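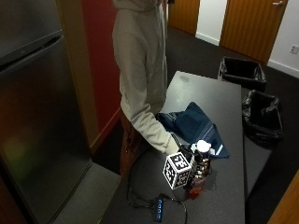
**Grellwood Community Help – Home & Tidying Team**

**Getting a table back after everything lands on it?**

**Omprakash Garg**, 8/30/22

Hi all! I've got one dark grey table near the fridge and it does the job of about four rooms. At the moment there's a navy cloth in a heap across the middle, a bottle with a white cap, a little red see-through tub next to it, plus a black cable looping all over the front. I clear it, and by teatime it's back (my own fault, I know). Then there's the blue and white ball, which rolls off anything I put it on. Where do you lot keep this stuff?
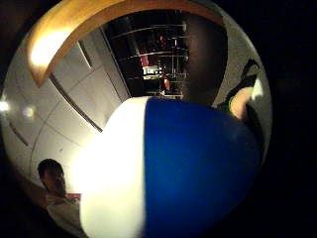 *The ball, half white and half royal blue*

**Chi-keung Chiang**

Ours was just as bad! Fold the cloth first, even badly – you get half the table back straight away. Then stand bottles and tubs together on a tray, so you can lift the lot when you want to wipe down. For the ball I'd use a shallow bowl or a ring of rolled-up towel on a low shelf. We did that in March and it hasn't escaped yet. Cables I wind loosely and clip, 12 clips for next to nothing at the market.

**Vishwakarma**

bin bag over a door hook for the ball. done

**taltdale_tess**

I'd skip the tray, mine just filled up with post. Set a timer for 10 minutes after tea and put away whatever you can.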